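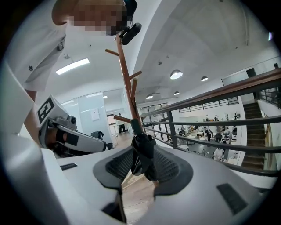 Coat rack by the glass-walled room, pegs at several heights on one pole

Thread: Pole coat rack – peg loosening and lean

pennington_joiner
Posted Oct 31, 2022

We have a freestanding wooden coat rack in the office, reddish-brown pole, short pegs coming off it at different heights and directions. Two problems. The pole leans after a day of winter coats, and one of the lower pegs turns in its hole when a heavy bag is hung on it. Peg joints are glued dowel as far as I can tell. Pole is in sections joined by a threaded stud. Floor is light wood, level to within a couple of millimeters. What would you address first?

lamis72
The stud. On sectional poles most of the lean comes from the joint. Unscrew the sections, clean the threads, check that the insert in the lower section has not pulled up. If the insert moves, set it in epoxy and leave it overnight before reassembly.

Trorero
Disagree with starting there. Check the load first. A coat rack with pegs on all sides is stable only if the load goes on all sides. People use the pegs facing the door. Weigh a wet wool coat sometime. Ours came to 10 lb with a scarf in the sleeve.

lamis72
Load distribution explains tipping. It does not explain a pole that stays crooked with nothing on it. OP, does it stay crooked when empty?

pennington_joiner
Yes, slightly. Measured with a plumb line from the top: 3/8 inch out at the base.

R. Morikawa
Then it is the joint or the foot. Turn the rack a quarter turn on the same spot and measure again. If the lean follows the rack, it is the rack. If it stays pointing at the same wall, it is the floor.

For the peg: twist it out, scrape the old glue off both surfaces, and test the fit dry. If it drops in under its own weight, wrap the tenon with one layer of thin shaving glued on, sand to fit, then glue with ordinary wood glue. Do not add fresh glue over old glue. It will hold for about a month.

zernby_k
I would skip the shaving and put a small screw through from the back of the pole. Five minutes. Mine has held since April.

R. Morikawa
A screw across the grain in a pole that thin can split it. Yours may be thicker.

zernby_k
Mine is 1 3/4 inch. Pilot hole, brass screw, no split.

Trorero
At 1 3/4 I would accept the screw. Below 1 1/2 I would not.

Also, move the bags off it. A row of wall hooks into a stud will take a laptop bag all day. A peg glued into a pole is meant for a hat or a jacket.

pennington_joiner
Wall hooks are not an option, the nearest wall is glass partition. Quarter-turn test done: the lean follows the rack. Took the sections apart and the insert in the lower one rocks by hand. Epoxy is in. Pole measures 1 3/8, so I will do the peg with a shaving.

lamis72
Keep the sections vertical while it cures and wax the stud first, or you will bond the whole thing together.

pennington_joiner
Stud is waxed. Will measure again once it is back up.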